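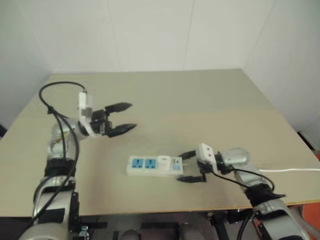 3.2 The table and the walls behind it

It may seem a little odd to give a whole section of a paper to a table, but anyone who has spent a long July in a small workroom will know how much of the day is decided by the surface at one's elbows. The Noltier study began as a comparison of lighting, and we had every intention of keeping the furniture in the background. By the second month our notebooks were so full of remarks about tabletops, corners and the colour of the paint that we gave in, rather happily, and rewrote the plan.

The rooms fitted out under the Skurkholm scheme share one simple idea, which is that the place where people sort and fold small goods should be as quiet to the eye as can be managed. The tabletop is a smooth, matte board in a pale khaki-beige, with a thin edge along the front that is slightly lighter than the rest (Figure 3). Behind it is a plain off-white wall, and on the left a second wall comes in at an angle to make a corner with the first. No pattern was allowed on any of these surfaces, and shelving was kept to the far side of the room, where it could be reached in a few steps.

Figure 3. Pale matte tabletop against off-white walls, with the corner to the left and two vertical seams in the wall behind.

We should say something about the colour, as it was argued over for longer than anything else in the project. The first proposal was a bright white top. It looked very handsome in the sample book, but when we laid it under the ceiling lights at Yakubu our sorters complained of glare before the morning was out, and pale cotton and paper labels were hard to pick out against it. A dark grey top was tried next. Labels stood out beautifully on the grey, and so did every speck of lint, with the result that people spent a good part of each session wiping. Beige was nobody's favourite in the sample book — one sorter likened it to cold porridge — yet it drew the fewest complaints once work had started, and it was the one that people asked to keep.

The matte finish matters as much as the shade, and perhaps more. On a glossy board a lamp overhead leaves a bright patch that moves as the worker moves, and a small pale thing lying in that patch is easily passed over. We kept a plain tally of items missed at first glance and picked up on a second look. Of the 2202 items laid out during the main trial, 612 were placed on glossy boards and the remainder on matte ones, and the sorters were asked to go through both at their own pace, with a cup of tea in between if they wanted it. The detailed results are left to Section 4, where they can be set beside the lighting data, but the preference voiced in the interviews was plain enough: 16 sorters took part, and every one of them chose the matte board when asked which they would rather have at home.

The walls gave us less trouble, though they were not quite as simple as we had hoped. The off-white surface behind the table is broken only by a pair of vertical seams, one faint and a little to the right of centre, the other farther right, where the wall appears to meet a neighbouring panel. We had thought of filling and painting over such joins in all the rooms, and a quotation was asked for from Denel, who had supplied the boards. In the end we left them as they were. Several sorters told us they had come to use a seam as a sort of landmark, lining up finished piles on one side of it and unfinished piles on the other, and it seemed a pity to take that away from them for the sake of tidiness.

The corner on the left was used in much the same spirit. Things that were waiting for a decision, such as a glove without its pair or a label nobody could read, tended to drift towards it over a session and to stay there until the end. We had given no instruction to this effect. Right-handed and left-handed sorters both did it, and the habit held when the trays were moved to the opposite side of the table, which rather surprised us, as we had supposed that the trays were what drew people one way or the other.

Cleaning was done with a damp cloth at the close of each session. A board was counted as worn when a mark could still be seen after wiping twice, and boards were replaced after 400 hours of use whether they were marked or not, so that no sorter worked on a noticeably older surface than another. The edges were checked by hand at the same time, as a roughened front edge catches on knitted sleeves and is a great nuisance.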